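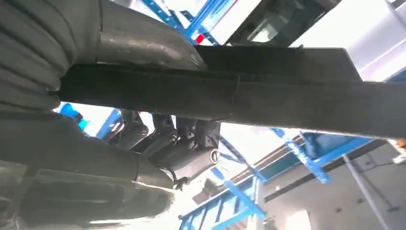
Section 8. Mounting the Treline Arm on the Creeper and Running a First Underside Pass

The arm is now bolted together, the Hodeo controller talks to it, and you have stopped finding leftover washers in your pockets. It is time to send it under a truck. Allow an evening. Shiyu Yu did it in less, but she had built the thing before and skipped step 3, which we will come to.

Before you begin

You will need the wrist camera, the long cable loom, two wheel chocks per axle, a tape measure and a work light. Finish Section 7 first. If the arm droops when you cut power, the shoulder brake is not set, and no amount of optimism will set it.

CAUTION: The truck must be chocked and parked on a level floor, with its engine off and the key in somebody's pocket. Air springs can settle when they lose pressure. Keep every part of yourself out from under the chassis while the arm is powered.

8.1 Fitting the arm

1. Lock all the creeper's casters.

2. Set the arm base over the four holes in the Lellico plate and start every bolt by hand. Tighten them in a cross pattern.

3. Clip the loom to the upper arm and leave a loose loop at the elbow. A tight loop will hold up nicely until the first full bend, when it will unplug the camera and possibly your good mood.

4. Fit the camera to the wrist with the cable exit facing the base.

5. Swing each joint through its travel by hand, power off. Stop if anything rubs.

8.2 Setting the limits

1. Measure from the arm base to the lowest part of the chassis above it. Brackets and bolt heads count as chassis. They certainly think they do.

2. Open the Yusof panel and enter your reading, less 100 mm, as Ceiling.

3. Set Reach to 700 mm. The arm can go farther, in the sense that a ladder can be climbed to the top rung.

4. Set Speed to 8 percent and leave it there for the first pass.

5. Press Save. The panel will let you close it without saving and will say nothing.

Note: Limits apply to the wrist, and the camera sticks out past it. The margin in step 2 covers the standard camera only. If you have fitted something bigger, add the difference.

8.3 First pass

1. Roll the creeper into position and lock the casters again.

2. Stand where you can see the arm and reach the stop button.

3. Choose Slow Look and press Start.

4. Watch the live view. With a bright shop behind the axle, linkages and bushings come out as silhouettes. Aim the work light up from the creeper, or raise Exposure one notch at a time.

5. When the arm parks itself, cut power before you unlock the casters.

If the arm halts partway with code 185, it has met its Ceiling. Measure again before you raise the number. Yuzhen Zou raised the number first, and the replacement lens cover is listed in the spare parts section.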